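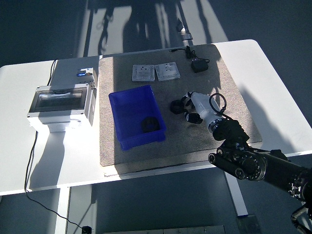

Wall plates on the mat, blue bin in front

14 comments · 200 shares

**Painting the whole house ourselves – trim first or walls first?**

**landing_light**
Thursday, January 13, 2022

We closed on a little 957 square foot bungalow in Farkville and every single room in it is the color of weak tea. Walls, ceilings, the inside of the linen closet, the works. I love this house so much already! My sister and I are painting all of it ourselves, and I have been reading everything I can find, and now I have three different answers to the same question.

Do you paint the trim first or the walls first? My uncle swears by trim first, then you cut the wall color in against it. The person at the Prins counter told me ceiling, walls, trim, in that order, no exceptions. I also have a soft green picked out for the front room called Varnby and I'd like to know if anyone has lived with it. The chip looks gray in the morning and like a pear by dinner.

**mudroom_mel**
Oh congratulations, this is the best part of owning a house! Ceiling, trim, walls. Trim first means you can be sloppy where the casing meets the wall, and then you only have to be careful once. Let the trim cure for a good long while before you put any tape on it though. I got impatient in our dining room and pulled a strip of white off the door casing as long as my arm.

**Kacper Bednarek**
Walls before trim, every time. A roller throws a fine spray and it lands on the top of the baseboard, and if that baseboard is already finished you get to finish it again. With a decent angled brush you can lay the trim edge against a dry wall and never open a roll of tape. I did our place in Trencombe that way, top to bottom, and the baseboards still look great.

**mudroom_mel**
Wipe the baseboard as you go! A damp rag in your back pocket takes care of roller spray in two seconds. And cutting a wobbly hand along a narrow piece of trim is much harder than cutting along a wall, at least for somebody doing it the first time.

**Kacper Bednarek**
Depends on the trim. Wide flat boards like ours, sure, they're easy to load up and pull a line on. If landing_light has skinny quarter round everywhere I could be talked into your way.

**landing_light**
Wide and flat in the living room and hallway, skinny in the bedrooms. So you are both right and I'm no further along, thank you, I'm enjoying this enormously.

**opalsgarage**
Varnby! We have it in a north-facing office and I adore it. It does go gray on cloudy days, a nice soft one, sort of like the underside of a leaf. In the lamplight it's warmer. Buy the sample pot and paint a big square on two different walls, and live with it for a week. We almost went a shade darker and I'm so glad we waited. One warning – it makes a yellowish white trim look dirty. Go with a cleaner white next to it.

**tworooms**
Seconding the big squares. Paint them on poster board if you can, then you can carry them from room to room and stand them behind the couch.

**hank_of_elm**
Nobody has mentioned primer yet. How old is the tea color and is it shiny? If you scratch it with a fingernail and it flakes, or if water beads up on it, it could be an old oil paint, and latex over that will peel right off. If the house is old enough, test for lead before you sand anything. The kits are cheap. Please do this part first, the color can wait.

**landing_light**
It's a bit shiny in the kitchen and bath and flat everywhere else. The house is old enough that I should test, so I'll pick up a kit this weekend. Thank you, I had skipped straight to the fun part.

**opalsgarage**
Also, wash the kitchen walls. Really wash them, top of the cabinets down, and rinse. I thought ours were clean and the bucket looked like gravy.

**hank_of_elm**
And don't buy all your paint at once. Our upstairs is 500 square feet and I came home with enough to do it twice. I still have a can of hallway beige that has moved with us to another house.

**mudroom_mel**
I disagree on that one a little. Running out halfway across a wall is worse. Get what you need for the room, plus the extra quart, and mix it all together in a big bucket so the color matches from one can to the next. Leftovers are for touch-ups. I write the room and the sheen on the lid in marker and I have thanked myself for it many times.

**landing_light**
Okay, plan! Lead test, wash the kitchen, sample squares of Varnby on poster board. Then ceilings everywhere. Kacper's way in the living room and hallway, Mel's way in the bedrooms, and I'll report back on which one made me swear more. We want to have the front room finished by April, when my parents come to stay. My sister has just informed me she wants her bedroom orange, so if anyone has an orange they love, I'm listening.

**tworooms**
Use a gray-tinted primer under the orange. It covers so much faster. And look at terra-cotta shades before you go full pumpkin!

Share this thread · 200 shares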